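Sasimbridge – Wortliste für Hüllen, Taschen und anderen Kleinkram

Die Datei enthält 703 deutsche Produkttitel aus Kleinanzeigen, von Hand nach Warengruppe sortiert. »Hülle«, »Case«, »Cover«, »Schutzhülle Case Cover«: alles dasselbe, und alles kommt vor. Schreibfehler bleiben drin, auch »Silikohn«.

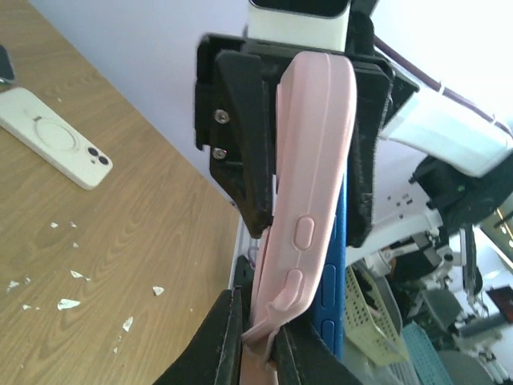 Gespeichert ist das Ganze als TSV in UTF-8, eine Zeile pro Titel. Die Spalte »gruppe« kennt 12 Werte. Der zwölfte heißt »sonstiges« und ist leider der beliebteste.

Sortiert haben Catríona Nic Giolla und Pádraig Moynihan. Bei acht Titeln wurden sie sich nicht einig – diese tragen in der Spalte »streit« eine 1. Wer es besser weiß, darf schreiben, bekommt aber womöglich erst im Februar Antwort.

Bekannte Mängel: Emojis wurden entfernt, Ausrufezeichen nicht. Preise fehlen, außer wenn sie mitten im Titel stehen (»nur 2 Euro VB!!!«).

Lizenz: CC BY 4.0.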